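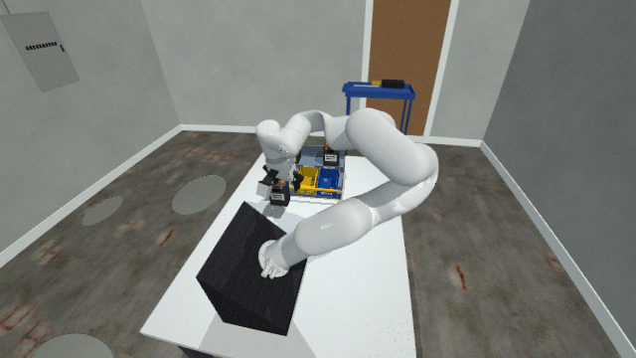

Fig. 1. White arm on the black pedestal, long white table. Rendered.

October, skate bench, started about 7 am

Nellarden bag came in last night, 14 pairs, all wanted back before their evening skate. Bus for Stedarden leaves straight after. So no room to redo anything. Writing as I go, excuse the mess.

First job before touching a customer pair – sort out why the left edge has been coming up high. Last week's complaint was three guys saying they felt "on top of" the outside edge on one foot, fine on the other. I put it down to the rink being hard. Not the rink. Got out the scrap steel, ran it both directions, edge checker on it, and it's off by a hair on the same side every time. So it's us. Either the holder is sitting crooked or the wheel isn't centered where the dial says it is.

Took the holder apart. Grit under the clamp jaw, quite a bit, packed in like cement. Cleaned with the brass brush and a rag. Back together, test again: better, still off. Moved the height dial two clicks down. Level. Moved it one more to be sure I wasn't fooling myself, went off the other way. Back one. Leave it there. DO NOT TOUCH THE DIAL without running the scrap piece first. I've put tape on it.

Also the edge checker itself. Flipped it around end for end and got the same answer both ways so I beleive it. Should have done that last week.

Wheel: dressed to half inch. The diamond is getting tired, takes longer to get a clean face and leaves a faint spiral if you hurry the swing. Slow swing = no spiral. We have a new diamond in the drawer but the screw on the dresser arm is rounded off and I am not drilling that out with a full bag waiting. Put on the list.

8:15. Started on the bag.

Order I'm doing them: goalies last (different wheel), everyone at half inch together, then redress for the five-eighths group, then the one odd one who wants three-eighths. Saves dressing back and forth. The ticket box says half inch on most of them anyway.

Three passes on anything that was done within the past week and has no nicks. That's the rule and I'm sticking to it today. We've been taking too much steel off these guys. Somebody has been doing eight or ten passes as habit and you can see it on the older runners, the heel is nearly down to the holder on a couple. They don't need it. Three light ones, finish pass with a drop of oil, deburr, check, strop, next.

Ticket 226 – big nick, inside edge, right skate, just ahead of center. Looks like he stepped on another blade or caught the post. Three passes did nothing. Kept going until it was gone, then matched the left so the heights stay together. Wrote it on the ticket so he knows it's shorter. He'll complain. If he complains he can have new steel, I've told the equipment side this pair is near the end.

Same ticket has loose rear rivets on the left. Could wiggle the holder with my thumb. Drilled out the back two, new copper ones in, washers inside the boot, glued the insole back down. Set while I did the next few. Solid now. Check the front ones next time, they're OK but not great.

Batch note: steel from the Lornolia box, lot 367. Two of the pairs in this bag have it on. It grinds different. More spark, burr comes up heavy on one side and doesn't want to fold off with the stone. Had to go to the finer stone and then leather. Once the burr is off the edge is lovely, really crisp on the fingernail. Question is does it hold. The previous Lornolia lot went dull by the second period according to the guys wearing it, which is the sort of thing guys say, but two of them said it seperately. Want these two pairs back on the bench after the Stedarden game before anyone touches them, so I can look at the edge under the loupe. Put red tape on the tendon guards. 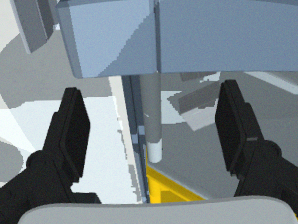

Went back over the first few with the checker in case the dial had drifted with the machine warming up. It hadn't. One pair I wasn't happy with at the toe, looked like I'd lifted early and left a flat. One more pass, lighter, carried it right through. Fine.

Profile stuff. Two players asked about going longer on the radius after skating on somebody else's pair at practice. I'm not changing profiles on the morning of a road game, full stop. Told them through the manager: bring the spare steel when you're back and I'll do the spare, try it at practice, and if you hate it you still have your own. People forget that the pitch changes along with it and then they're leaning on their toes all night wondering why their back hurts.

10:40. Half inch group done. Redressed to five-eighths. First try had a ridge on one side of the wheel, my fault, rushed the swing. Redid it slow. Scrap piece, level, good.

The five-eighths guys are mostly the heavier D. Used to be the other way around here, everyone wanted deep. Now even some of the small forwards are asking to go flatter. I think it's a fashion but the ice at Stedarden really is hard, they keep it cold because of the figure skating competitions (no idea if that's backward, figure ice is supposed to be softer? ask). Anyway last trip there the complaints were all about not enough bite, not too much. So I'm not pushing anyone flatter for this one. If they ask, they stay where they are.

The three-eighths pair. Fine, whatever he wants. Deep and sharp enough to shave with. Deburred twice. Put the hard guards on those instead of the soakers, he cut a soaker clean through last time.

Goalie skates. Wheel change, the flat holder, shims. One of the two has the cowling cracked at the toe, outside of left. Not through. Cleaned it with alcohol, put epoxy in and clamped it. It needs overnight really and it's going to get till tonight. Told them to carry the backup pair. The backup pair wasn't in the bag. Asked. It's at his house apparently. Of course it is.

Krasniqi jig: finally tried it properly, on scrap and then on one pair of my own. It's meant to hold both blades of a pair at the same height so you can see a mismatch straight off. Good idea, the clamp screws are too short for the taller holders so you end up with only a couple of threads biting. Fine for junior sizes. Would use longer screws, same thread, must be something in the stick drawer. The sight line is really useful though. Spotted that my own right skate is a good bit lower than my left and I've been skating on them like that for who knows how long. Explains some things.

Lunch at the bench, bad habit, grit in the sandwich.

1 pm. Sticks, because two showed up with the bag and no note. One wanted cut down, had the tape line marked so I went with that, end plug back in with hot glue. The other one I can't tell. There's a mark but it looks like it could just be a scuff from the bench door. Not cutting it on a guess. You can take it off but you can't put it back on. Left it leaning on the rack with a note.

Helmet, J-clip missing. Replaced. Also changed the two ear loop screws, rusted.

Things that need buying or doing:
– dresser arm screw, get it out before the new diamond goes in
– copper rivets, long ones, nearly out
– fine stones, we're down to the chipped one after all that Lornolia steel
– longer screws for the Krasniqi jig
– vacuum bag. The dust is why the clamp got packed up in the first place. Should be emptied every night, clearly isn't, me included
– a proper shelf label for five-eighths vs half, the two wheels are sitting next to each other and one day someone will grab the wrong one
– ticket pads. People are writing on tape

On the passes again. I'd like us all to write the number of passes on the ticket from now on, even if it's only the usual. Then when a runner comes in short we can see why. Also write which foot was done first. The edge problem only showed up on one foot for those three and if I'd known the order I would have found the clamp a lot sooner. I think the grit was shifting after the first skate came out and the second one went in crooked. Can't prove it now I've cleaned it.

2:50. Everything checked one more time with the checker, wiped, soakers on, paired up, laces tied together by pair. Goalie cowling still in the clamp, last thing out the door. Epoxy tacky at the edge of the tape, hard in the cup I mixed it in. Will sand the lip a bit before it goes.

One pair I nearly mixed up, two guys same model same size, numbers inside the tongue and one of the numbers is rubbed off. Went by the hollow. Rewrote the number in silver marker.

Manager came by for the bag at 4. Said last road trip they had no stone with them and someone was using a nail file. Sent the pocket stone and a strip of leather, both mine, want them back. Also sent a spare set of steel for the 226 guy, already sharpened to half, in a sock.

Cleanup: wheel covers on, dial taped, holder brushed out and left open to dry. Machine off at the wall because the switch is sticking again. If it hums and doesn't turn, switch it off right away and spin it by hand first with the power off. Add switch to the list.

Next on the bench is the learn to skate rentals, whole rack, all of them rusty. Bring earplugs.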